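Thursday, April 29, 2021

Up before seven, rain on and off until lunch. Paid the electric bill and called Clodagh Sheehan back about the weekend. She can't come until Sunday now, so I have an extra day to get the spare room straight.

Started with the closet. Two bags for the thrift store, mostly coats, and one box of papers I will have to read before I throw anything out. Found the receipt for the Bredevska rug, 2,234 with the delivery, which I had remembered as much less.

After lunch I did the jewelry. It has been in the same cookie tin since we moved from Turkham and everything in it was knotted together. It took 25 minutes and a sewing needle to get one chain loose. I gave up on two others and put them in an envelope for Kazue, who has better eyes than I do. The earrings went back in the tin. The good pieces I wanted out where I could see them, so I got the white tray and used the bed, as the desk was covered in papers.

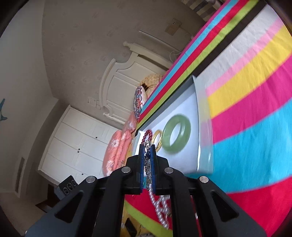 The jade bangle no longer goes over my hand. I tried it with soap last year and that was a mistake. I think it should go to Lesego, and the thin gold one with it. The dark red beads I will keep and wear. The white necklace with the silver pendant was Mother's and I want the string looked at before anyone puts it on - the man at Jekia charges up to 5 dollars to check one, or did before they closed for the winter.

Soup for supper. Need to wash the striped bedspread before Sunday, and buy hooks. Hipólito called at eight but I was in the bath.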